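The Shared Wall: Living Well in Close Quarters

Jan 11, 2026

The terraces of Corndale were built for families who expected to hear one another. A single course of brick separates most of the front rooms, and the stairs of one house commonly run against the bedroom wall of the next. Residents have lived with this arrangement for generations, and the district's approach to parcels, spare keys and borrowed ladders deserves more attention than it has received.

Much of daily life there depends on small favours. A household expecting a delivery will leave word next door. A family going away will hand over a key, together with instructions for the cat and the bins. Such requests are seldom written down and almost never refused, yet they carry obligations that both sides understand. The key is returned on the day of homecoming. The ladder comes back clean.

Difficulties arise when the favours run in one direction only. On Sayegh Street, a row of 32 houses, one couple accepted parcels for nearly two years before admitting that they had come to dread the doorbell. Their hallway had become a depot. They had said yes on the first occasion out of courtesy and had found no graceful moment at which to stop.

The street's answer was modest. Since March, parcels have gone to a different house each week, and the list is pinned inside the porch of the Veva tea room at the corner. Households with newborn babies or night workers are left off without discussion. Two families declined to take part and make their own arrangements, and relations with them remain cordial.

The same principle has been tried with noise, although with less success. Music practice, drilling and late visitors do not lend themselves to a list. Hisine Court, the block of 33 flats behind the terraces, asks residents to give a day's notice of any work involving power tools. Notice is usually given. It does not make the drilling quieter, but it allows those next door to plan an afternoon elsewhere, and complaints are now more often made in person than by letter under the door. 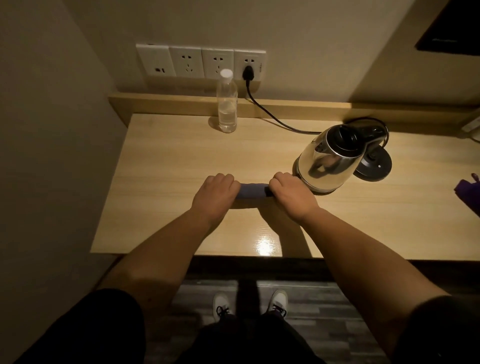
One resident of the Court remarked that the notices had changed her mornings less than the conversations that followed them. She had lived beside the same family for years, she said, and had learned their surname from a note about shelving.

Her experience is a common one. Many neighbours meet first over a grievance, and the manner of that meeting tends to settle the tone for years. Long-standing residents advise calling in the early evening, keeping the visit short and speaking about one matter only – the gate, the hedge or the barking, but never all of them together. An old complaint saved for the occasion is best left at home.

The parcel list on Sayegh Street will be redrawn in the spring, when several houses change hands. The new occupants will be invited to add their names once they have unpacked.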